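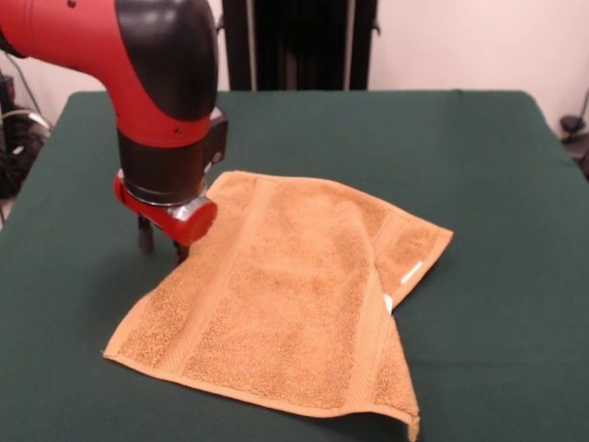 **Tindine live wallpapers: progress to the end of May**

Hello Svenja,

This has been a really good stretch for Tindine, and I'm glad to have so much to tell you! The Android build now has 22 finished wallpapers in it, two more than the 20 we promised Stöcker in the grant plan. My favorite is still Clistgate, the night harbor one, where the water slowly changes color as your battery runs down.

Battery use was the big worry last time. We now pause every animation as soon as an app covers the home screen, and on our older test phone the drain over a full day dropped by 40 percent. Scrolling between home screens feels much smoother too (I keep doing it for no reason).

What's done:

- Portrait and landscape crops for the whole set
- A dimmer version of each wallpaper for dark mode
- The picker screen, with previews that load while you scroll

Still open:

- Foldables. The picture jumps when the phone opens, and we have 2 fixes to try.
- Lock screen clock colors, which get hard to read on the pale designs
- Store page text in German. Could someone at Bekalance look over our draft?

Spending is on plan, and the artists have been paid for everything delivered so far. The next payment covers the foldable work and the first round of outside testers. I'll send you the new build as soon as the lock screen colors are in, and I'd love to hear which wallpaper you end up keeping on your phone!

Arash Najafi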